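Minutes, Harvest Supper Planning Group, July 15, 2026

We began a little after the evening prayers, once everyone had found a chair, and the chair of the meeting welcomed our friends from the Tastton congregation, who had driven over in the heat and were very glad of the lemonade.

**Last year's supper.** The minutes were read and agreed, with one correction: the blessing of the loaves was led by Tastton, and our record had given it to Zatisley (apologies all round, and kindly taken).

**Money.** The fund stands at $1,334 after the hall deposit. It was agreed to keep the supper free to all, as it has always been, with a basket by the door.

**The procession.** Dukholm Lane will be closed to cars for the afternoon. The children's choir will walk in front this time, and 14 of them have already asked for lanterns!

**Hymns and readings.** We talked about this for quite a long while, and very happily. There will be five hymns and two readings, with the old gleaning hymn kept for last.

**Bread.** Grasso Bakery will bake the wheatsheaf loaf again. Our warm thanks to them.

The meeting closed with the short grace.
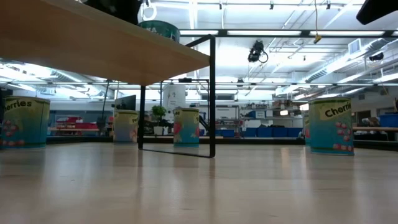

Can families who belong to neither congregation walk in the procession?

Everyone is welcome to walk, and to stay for the supper afterward.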